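Stoststead Parents Board > School Days > Packing the backpack the night before: what goes in first?

mapleporch
Posts: 122
My youngest starts at a new school in April and I am trying to get us into a better routine than the one we had, where everything got shoved in at 7:40 while somebody cried (sometimes me). I bought her the Irnholm kids' bag, the 20 liter one, and she loves it, but it has more pockets than my old diaper bag and I can't settle on an order. Do you lay the bag flat and load it like a suitcase, or stand it up? And does the pencil case go in the big part or the front pocket? I know this is a small thing to fret over, but small things are what make us late!

twosocks_dad
Posts: 3210
Flat on its back, every time. We lay everything out on the table after supper, bag in the middle, and my son can see what he's got before any of it goes in. Notebook first, against the back panel, then lunch, then the pencil case on top where he can grab it. I used to stand the bag on a chair and the notebook would slump down and get those curled corners, and his teacher did mention it.
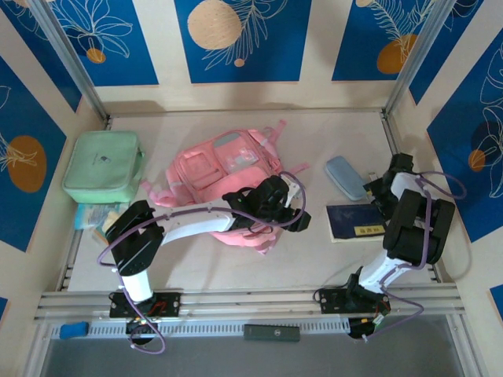 Re: Packing the backpack the night before

fernhill8
Posts: 8
Pink bag, pencil case and notebook off to the side, you could be at my house! I have to disagree about the pencil case on top, though. Ours always slid down the side and ended up under the lunch, so now it lives in the front pocket and stays there all week. Also, tuck the straps underneath before you start. My daughter's were forever catching on the chair.

twosocks_dad
Posts: 3210
Front pocket is fine if the case is skinny. Ours is one of the fat Fostano ones and the zipper won't close over it, so I'm sticking with the top. I'll give you the straps.

mapleporch
Posts: 122
Oh, this is so helpful, thank you both. Hers is a Vida case, pretty slim, so I'm going to try the front pocket tonight and report back. Does anybody let the kid do the packing alone? She's six and very sure of herself, and last night she packed a stuffed rabbit and one shoe.

fernhill8
Posts: 8
I let mine do it and then peek after bedtime. The rabbit can stay, I'd say, but check for the other shoe.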